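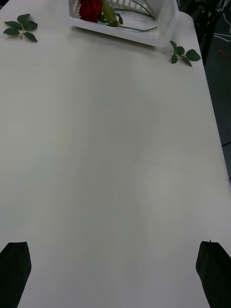 A white plastic basket on a white tabletop.

Leave the shared table alone

By Nestor Maglaya

The town library in Somholm wants to replace its big reading table with 15 single desks, each with a screen on three sides and a socket. The notice went up in August and gives two reasons: people want privacy, and they want somewhere to charge a laptop. Both are fair. I still think the plan is a mistake.

I have used that table most mornings for years. You can spread a newspaper on it, or a map, or the whole of a tax return. A person with a child can sit next to the child. Two pensioners who share a crossword can share it. None of that works at a desk the width of a tea tray with a panel by your ear.

The library in Lumanlan made the same change 2 years ago. I went to look. The desks were taken by students in headphones, and I have nothing against students, who need somewhere quiet and often don't have it at home. But the older readers I used to see there had moved to the chairs by the door, with their papers on their knees. One man told me he now reads at the bakery in Cana, where he has to buy something.

Sockets can be fitted to a table. Privacy is harder, but there is a back room in Somholm that holds old council minutes and could take a few desks tomorrow if the shelves were moved. The library says moving them would cost money. So will the desks.

It also says the table is hard to keep tidy. I agree that people leave things on it. A cloth and a reminder at closing time would deal with most of that.

Comments are open at the front counter until the end of the month. The form is short, and you can ask for it in large print.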